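Home Reviews Tools & Kits Guides Newsletter About

Two weeks with the Covon hand-held gripper pair

Last updated April 2026

I have been putting off writing about the Covon kit because I kept wanting one more evening with it, and then one more after that, and my editor Flynn Gilchrist has been very patient with me. So let me get on with it! The kit is a pair of hand-held grippers, one for each hand, that you use to record yourself doing ordinary jobs. You squeeze the trigger, the fingers close, you put the thing where it belongs, and the recording goes off to train whatever arm you have (or hope to have one day, in my case).

I paid $588 for the pair with the carrying case. A single one is $500, and I can't imagine why anyone would buy just the one unless they had already lost its partner down a stairwell. Tidying is a two-handed business most of the time, and so is folding, and so is getting anything out of a bag that would like to stay in it.

Setup took me most of an evening, and I'll own up to part of that. The quick-start sheet assumes you know which clip goes to which grip, and mine were both in the same unlabeled bag. Once I'd written to Covon I had a kind and thorough answer from Raymonde MacLeod on their support desk, who sent me a better version of the sheet than the one in the box. I wish they'd print hers.

The part I care about most is how the fingers treat small, light, crinkly things. My old Rundivia set was lovely with blocks and mugs and perfectly hopeless with a candy wrapper, which would either slide out or get squashed flat before I'd even lifted my elbow. The pads on the Covon are much more forgiving. I found I could close them slowly, feel the trigger firm up under my fingers, and stop there. 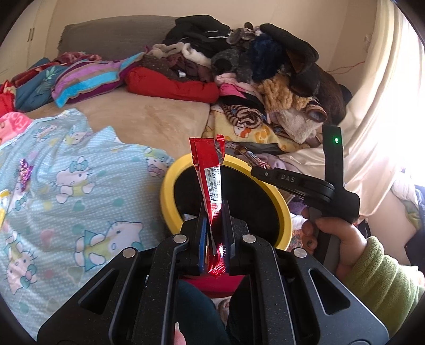
It does take some practice to stop looking at your hands. For the first few sessions I was reaching as if I still had fingertips out there, and I kept arriving a little too far along and nudging whatever I wanted. By the end of the first week that had gone away, and I could work across a rumpled blanket about as quickly as I'd clear a tabletop — soft surfaces are harder, and I'd start on something flat if you're new to this.

Now for the grumbles. The grips are on the chunky side, and after around 2 hours my thumb was ready for a sit-down and a cup of tea. I'd love a smaller handle option. The software, which Covon calls Cima, is pleasant enough while you're recording, but sorting the takes afterward is a chore, and I twice threw away a good one because the delete and keep buttons sit right beside each other. And the case has no room for the charging cables, so mine travel in a sock.

I also tried a loaner from Hämmerli for comparison. It's a handsome thing and the trigger is smoother, but it's heavier at the front, and I noticed that every time I had to hold a reach. For long evenings of picking up bits and pieces I went back to the Covon without thinking about it.

Would I buy it again? Yes, and I'd buy the pair. If you already own the Rundivia and mostly record big solid objects, keep your money for now. If your plans involve laundry, snacks, toys or anything else that bends, the difference in the pads is worth having. Do ask support for the newer setup sheet before you open the bag of clips.

Contact us | Copyright 2026 | Back to top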